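August 14, 2018

right, people keep asking about the cupping course so doing it as a thread. typing on the train, forgive spelling

background: I do sports and remedial massage, mostly necks and lower backs, mostly people who sit all day. wanted cupping for ages. finally booked
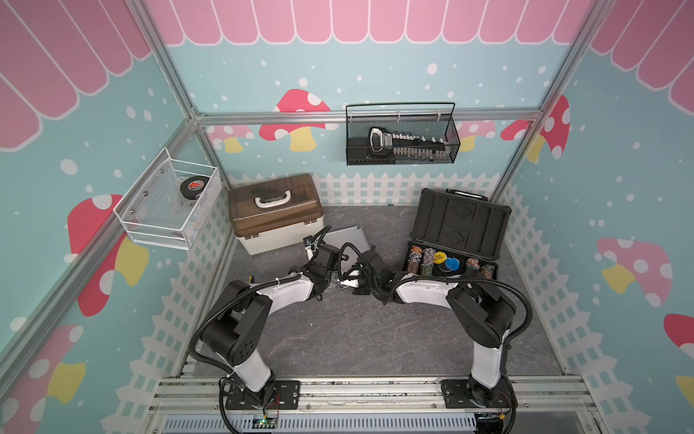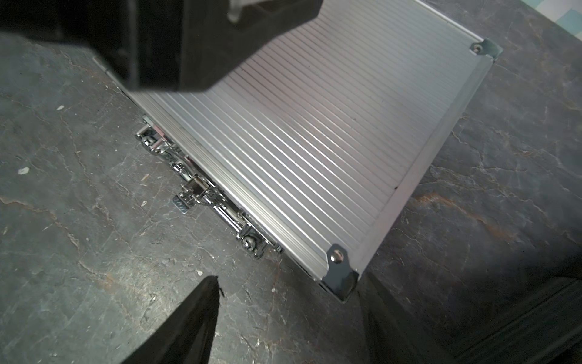
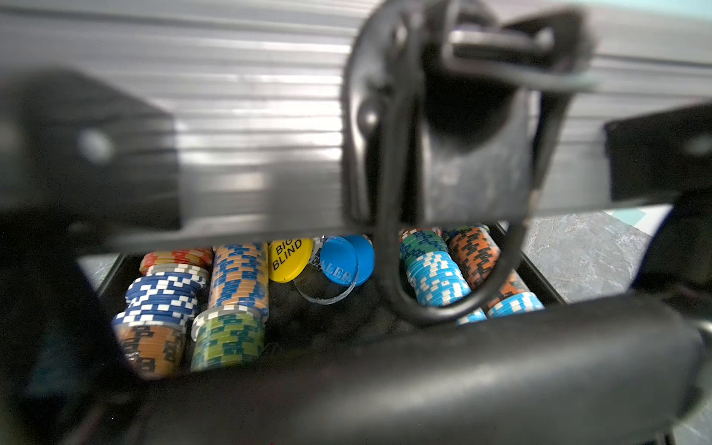

silver case. lid up in the last one

ok so. the course. two days in Cotport, above a dance studio. cost me 297 which included the manual and lunch (soup both days, fine)

tutor trained in Tomar and teaches what she calls the Brundinetti sequence. basically you go from the low back upwards, light suction first, keep the cups moving, and only park them at the end

parking = leaving a cup still on one spot. that's the bit that gives you the round marks. moving cups mark a lot less, depends on the person

and they're not bruises the way you get from a knock. still discoloured skin though! tell your clients BEFORE. one woman on the course had a client with a wedding the next weekend and a backless dress. yikes

silicone or plastic? we used both. silicone you just squeeze and let go. plastic has the little pump. I got on better with the pump, my thumbs are knackered already

the kit on the course was Vakotent. 3 sizes, the small ones are for forearms and round the shoulder blade. valve on one of mine was leaky all morning, swapped it, fine after

oil. more than you think. then more. I was dragging and could see my partner's toes curling

how long do you leave them on: she had us start at 90 seconds for a parked cup, then off and look at the skin. she would not let us go longer on day one and tbh I agree

what it felt like on me: tight, hot-ish, then a sort of wide spreading feeling between the shoulders. slept like a log in the B&B. could also have been the soup

didn't like it on my calves. really didn't like it. said stop and she whipped them straight off, good to be reminded what being on the table is like

who you don't cup, from my notes: broken or sunburnt skin, anyone on blood thinners, varicose veins (not over them), recent surgery, clots. pregnant clients she said leave alone until you've done the extra training. if in doubt ask them to check with the GP first

also not over moles, not over the spine itself, not the front of the neck. somebody did ask

does it "draw out toxins". no idea where people get this. tutor didn't claim it and I won't be putting it on my price list. I think it helps some tight backs feel looser for a bit. that's my whole claim

the evidence is patchy, read around if you're thinking of paying for treatment. I'd rather you knew that going in

cleaning takes AGES. every cup, wash, disinfect, dry, and the pump nozzle too. factor it into your gaps between clients. I hadn't, now I have to redo my whole diary

case studies next. have to write up a few before they send the certificate so if you're local and one of my regulars, message me, no charge, you just have to put up with me taking notes

won't be offering it properly untill October. need to sort the insurance, they want the certificate number first

someone's asked about cupping for migraine. not something I was taught, so not doing it, sorry

facial cupping is a different course, different cups. not tempted yet

might do one on the stretches she gave us for therapists' thumbs if anyone wants it?? they were the best bit of the second day

my stop, bye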